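Thread: wrist cam motion blur killing grasp pose, blame perception or control?

randa_n
Running the Prikico pose node off the wrist cam, visual servo on top. Fine when the arm is still. As soon as it speeds up on approach the pose jumps all over and the planner throws out the grasp. Exposure is fixed, lights are just the ceiling ones. Toy banana bunch is the worst of the lot. Frame 1541 from the log:

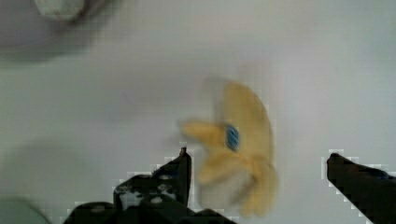 Fadi Dabbas: drop the exposure and eat the noise. Doubled edges like that, no pose estimator is going to save you. Colour thresholds might get you a centroid, forget orientation.

randa_n
Tried 4 ms. Got dark and the detector confidence fell to almost nothing on anything grey.

tzach
Disagree with Fadi. It's a control problem. Why are you servoing on every frame at full speed? Gate it. Check joint velocity at the frame timestamp, over your limit = skip the vision update and coast on the last good pose. Ten lines of code.

Fadi Dabbas
Coasting is fine till somebody bumps the object. Then you close on air with total confidence.

tzach
So put a max age on the pose. 60 ms and then slow down till you get a clean one. Not rocket sciense.

reg_dvorak
Are your timestamps from the driver or from when the node gets the frame? We had a 40 ms offset at Lockwood and spent most of June calling it blur. Would make the gating useless too btw, you'd be throwing out the wrong frames.

randa_n
...from the node. ugh. Will check.
Also should say there's an overhead cam I'm not using in the loop at all. It keeps the whole table in view, arm included: 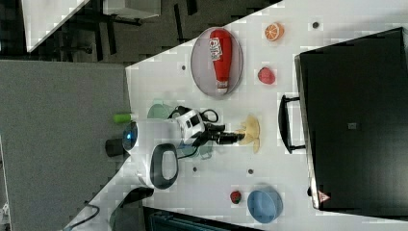
Overhead view, arm over the table. Rotated, haven't fixed the mount transform yet.

tzach
Well use it! Coarse pose from overhead, wrist only for the last bit when you're going slow anyway.

Fadi Dabbas
Arm's going to block it right when you need it — and now you've got two extrinsics to keep calibrated. I'd still fix exposure first and add a light.

randa_n
Ok, timestamps first, then the velocity gate, then lighting. Will post the log diff tonight if the build behaves its self.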